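Section 4. Working at the sink: safe set-up and daily rules

Applies to all two-arm counter stations. Read section 3 (mounting and base bolts) first. If you've skipped it go back, the reach limits below mean nothing on a loose base.

4.1 Before power on

1. Walk the floor in front of the counter. Pick up anything loose. Brackets, screws, offcuts, all of it.

2. Check base collars on both arms. Hand tight is not tight. Use the key from the Jureck tool roll.

3. Mark the keep-out line on the floor, 1380 mm from the front of the cabinets. Tape is fine. Replace tape when it lifts.

4. Stop button within reach of the person standing at the line. Not on the counter. Not behind the arms.

5. Press stop, try to jog each arm. No movement = good. Any movement at all, tag the station out and ring Zoria support.

Note: the stop check is done every session, even if the last crew did it ten minutes ago.

4.2 Cables

Most faults logged on these stations are cable faults. Snagged, pulled, pinched in a wrist. Go slow here.

6. Follow each gripper cable by hand from gripper to connector, power off. Feel for nicks.

7. Leave enough slack for a full wrist turn both ways. Too much slack is as bad as too little, a big loop will catch a tap or a cupboard handle.

8. Turn the wrist through its full range at 24 mm/s and watch the loop the whole way. Don't look at the screen, look at the cable.
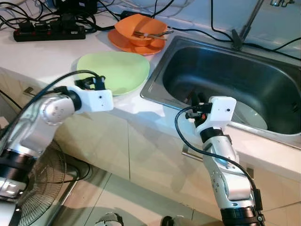
Slack is judged at full reach and again folded back, never at one pose only. A loop that looks tidy with the arm stretched out can drop a long way once the elbow comes up. Check the side each loop hangs on as well: on the right arm here it leaves the left of the gripper housing and swings down across the arm, so that's the run to watch when the two arms work close together. Same goes for anything draped along the back of the counter behind the sink. If the gripper can touch it, it gets clipped or moved.

9. Connectors: push home, then tug. A connector that comes away with a light tug gets replaced, not taped.

10. Power strips stay on the far side of the counter from the basin. Check the distance before the tap is used and don't shift the strip nearer to save an extension.

CAUTION: Grippers and wrist modules are not sealed. No running water with the arms powered unless the Palwood splash sleeves are fitted on both. Damp cloth is ok for wiping down, power off.

4.3 Speed and force limits

11. Load the SINK profile. Do not reuse the TABLE profile, the floor height is wrong for a basin and the fingers will go into the steel.

12. Set the work floor with an empty basin. Lower each gripper by hand guide until the fingers are just clear, save, back off.

13. Top speed 100 mm/s inside the basin. Applies to both arms, also when only one is working.

14. Rim crossing. Lift, then travel, then lower. No diagonal moves over the front rim, thats where fingers get bent.

15. Ceramic and glass: lowest grip setting that holds. Test over the counter on a folded cloth, not over the steel.

Note: if you change fingers, do 12 again. Printed fingers vary in length from batch to batch.

4.4 Handing over and using tools

16. Arms stopped before you hand anything over. Stopped means stop button in, not paused in software.

17. Fit the tool into the open gripper, hands clear, release stop, close from the pendant. Never close on a tool you're still holding.

18. Tool points down and away from the other arm. Keep the second gripper still untill the first has finished its stroke.

19. Long fingers stick up past the tool. Allow for them when you plan the move, the tool tip is not the only thing that can hit the tap.

20. Clear a landing space on the counter for putting the tool down. Bowls with utensils in go well back, handles catch easily.
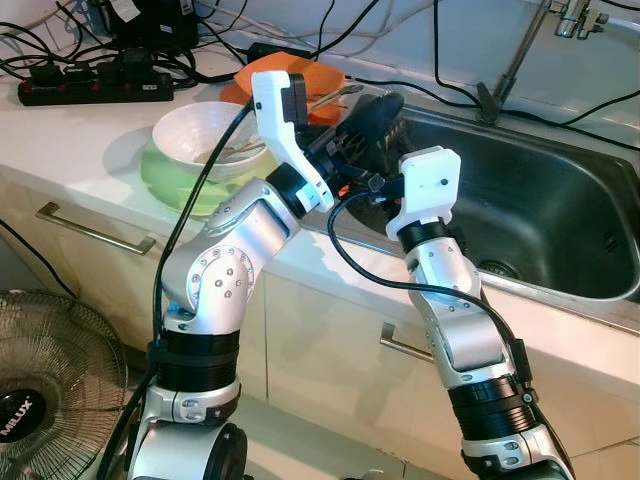
4.5 End of session

21. Open both grippers, tool out, arms to park.

22. Stop button in. Then power off at the strip. In that order.

23. Wipe fingers and counter. Check under the gripper housings for drips.

24. Fill in the log: hours, faults, any contact with basin or tap, however light. Contact you don't log is contact the next crew can't check for.

Service: joint grease and collar check at 2000 hours, Zawadzka engineer only. Don't open the joint covers yourselves, it voids the cover plan.

Revised September. Replaces the old sheet, bin any copies still pinned up.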